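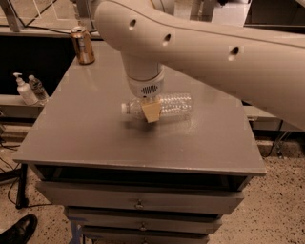

At Erside, the group behind the Issa project teaches a robot arm by many short tries. A person guides the arm first, and the Sosix software learns from 30 of these guided runs for each kind of container.

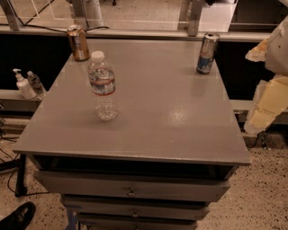
Clear plastic is the hard part. A bottle gives the depth sensor very little to hold on to, so the method looks for the cap first and guesses the body from it. With this change, failed grasps fell from 14 to 11 in a set of 50. It is a modest gain, but the team repeated the set and the result stayed the same.

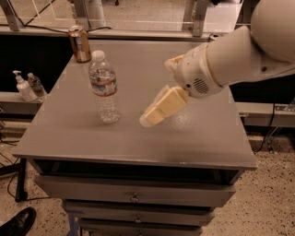
What comes next

The group wants to try glass in April.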